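Contents | Previous | Next | Glossary

Chapter 2: The Rooms We Live In 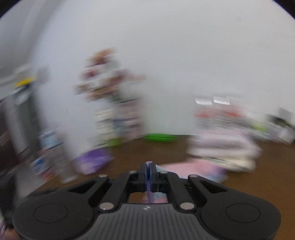

Figure 2.1 White walls and a brown wooden floor in an indoor room.

Stand in any room and clap once. What you hear next is the room talking back! Hard floors and bare walls throw sound around, while rugs, curtains and a sagging old couch soak it up. In this chapter we'll learn to listen to rooms, first with our ears and then with a tape measure and some very friendly arithmetic (promise).

We begin with Brisa Salinas, who spent one July clapping her way through 40 houses in the town of Burka and wrote down every echo. Her notebooks are a joy, and you'll be keeping one like them by the end of Section 2.

Related chapters
Why Halls Echo
Carpets, Curtains and Quiet
Building the Lindqvist Hall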